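Zestero to sell single shoes under Swati campaign

Print this article
E-mail this article

2024-01-18

Sportswear maker Zestero has started a national advertising campaign for Swati, a range of running and training shoes that can be bought singly or in two different sizes at the price of one standard pair. The campaign, produced by the agency Dindell, uses amputee and disabled athletes in all of its poster and television work. It carries no separate "adaptive" label.

The posters went up this week on 200 sites, the largest group of them in Lokgate, where the company has its head office and its main distribution centre. A 40-second television version follows next week, with captions and audio description included in the standard broadcast copy. Radio will not be used.

Under the terms published with the launch, a single shoe costs half the price of the pair. Two shoes of different sizes cost the same as a matched pair, provided both are the same model and colour. Returns are accepted on the usual terms, and a single shoe may be exchanged for the opposite foot. Orders can be placed online or by telephone. Shops will take orders for home delivery, but will not hold single stock on the shelf in the first year.

The change has required a new stock code for each shoe. Until now Zestero recorded footwear by the pair, and a split pair was written off as damaged. Left and right shoes in the Swati range are now booked in separately and matched only when an order is packed. Unmatched shoes are kept for up to two seasons, after which they are offered at a reduced price through the same ordering page.

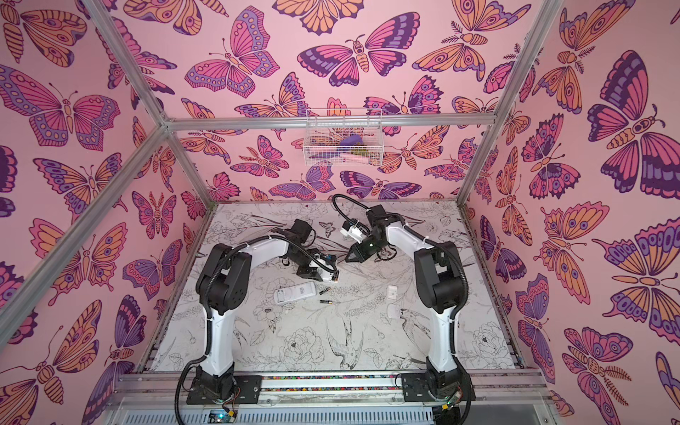

Shoaib Kazmi said the pricing rule mattered more than the posters. He had bought two pairs for every one he wore for most of his adult life, he said, and had stopped asking shops about it. His remaining concern was width: the range comes in two fittings, and a shoe worn over a prosthetic foot often needs a wider opening than either provides. He asked that the measurements of the opening be printed on the product page alongside the size.

Zestero said that internal length and opening width would be added to the page for each model by September. Heel height, which affects how a prosthetic foot is aligned, is already listed in millimetres.

The range was drawn up after a customer survey which received 2067 replies. Respondents were asked what had stopped them from buying sports shoes in the previous year. Among those who needed one shoe or two sizes, the most common answer was cost, followed by the lack of any way to place such an order. Difficulty with laces came third. Four of the Swati models therefore have a side zip, and the rest can be supplied with elastic laces at no extra charge.

Dindell said casting for the campaign was open and that applicants did not need to be competing at any level. Over 600 people applied and 17 appear in the finished work. All were paid at the same daily rate as models in Zestero's other advertising, and each was given the right to withdraw a picture before publication. The wording on the posters is limited to the name of the model and the price of one shoe.

Reaction from disability sports clubs in Lokgate has been mostly favourable, although two clubs questioned the decision to leave children's sizes out of the first release. Rodrigo Barreto, speaking for Zestero, said children's shoes were made on a different line and were ordered in smaller quantities, which made it harder to keep left and right stock in balance. A decision on them would be taken once a full season's orders had been reviewed. He would not give a sales target for the range.

Barreto also confirmed that the half-price rule does not yet apply to the company's older models. Customers who want a single shoe from outside the Swati range must still buy the pair. They may donate the unused shoe through a collection point in any Zestero shop, from where it will be checked and entered into the single stock.

The poster campaign runs for six weeks. The single-shoe service has no end date, and its terms will be reviewed once a year.

Print this article
E-mail this article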